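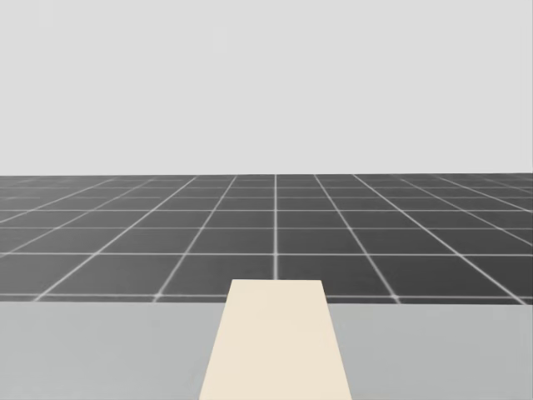

Filed under: Boat Shed Diary

May, and the kayak kit is still in its cardboard. I had meant to start gluing panels this week, but first I drove out to Werville to hear Warrick Rakena talk about his new hull coating, which he calls Grivimia, as if it were a country with a flag.

There were ten of us. Warrick had two sample panels, one coated and one with plain two-part epoxy, and he went at both with a key. The plain one scratched. The Grivimia one scratched a little less. I asked how long each had been curing and he said "a good while," and I wrote that down with the quote marks. Epoxy at three days and epoxy at three weeks are different animals, and a man who sells the stuff ought to know the date he mixed it.

It costs $166 a quart. He says a quart does a sixteen-foot hull with two coats. I have never once had a quart do what the seller said it would. My last hull was fifteen and a half feet and drank nearly double what the manual allowed, and I'm not a sloppy roller. Carleen Maihi says I am a sloppy roller, but she has only seen me do the deck.

Carleen bought some, of course. She is doing her old lapstrake rowboat, the one with the garboard that has leaked since before I knew her. I told her a coating won't fix a garboard. She said she knew that. I'm not sure she does.

Nikau Ngata was there too and asked the only decent question of the evening, what happens when you need to patch it. Can you sand it, does new material stick to old? Warrick said it sands "beautifully." Nikau asked to sand it. No sandpaper on hand, at a boatbuilding talk. We moved on to the slides.

The slides claimed 1000 hours in salt water with no loss of gloss. I don't care about gloss. I care about whether the glass lifts at the chine when you drag the thing over gravel, and 1000 hours is only six weeks anyway. My dock lines have done better than that.

Back home by nine. Opened the kit box at last and laid the bottom panels out on the shed floor. One of the scarf joints looks off to me. I put the straightedge on it and there's a step I can feel with my thumbnail, which the Pramden catalog would call "within tolerance" since everything they ship seems to be. Wrote to Ravindra Nautiyal, who built the same model last year, to ask if his was like that. He answered quickly and said to plane it and stop fussing. He also said his finished boat came out seven pounds over the listed weight. I would like to meet the person who has built one at the listed weight.

Tegan Faulkner wants me to enter the Nepia paddle at the end of summer. She says it is flat water and friendly. She said the same about the last one, and I spent the second half of it bailing with a sandwich box. Told her I'd think about it once there is a boat.

Shed was 58 degrees when I locked up, too cold for the slow hardener. The can says 55 is fine. I've had it stay tacky for two days at 60, so I'll wait for a warm spell or run the heater overnight and grumble at the bill.

Tomorrow: plane the scarf, drill the stitch holes (the manual says about 400, so I'm buying two spare bits), and find the good clamps, which I suspect are at Carleen's.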